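Birkon opened its Drostby test hall to visitors in March and ran two arm cells through the afternoon. The tabletop cell sorted small items: a pen, a red block, a roll of yellow tape.
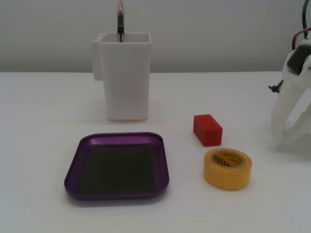 ## Throughput

The cell is controlled by Runport software and logged 292 cycles before closing at 4 p.m. Sikora, which supplies the grippers, plans a longer run of 2,000 cycles in May. Results will be posted on the Birkon site.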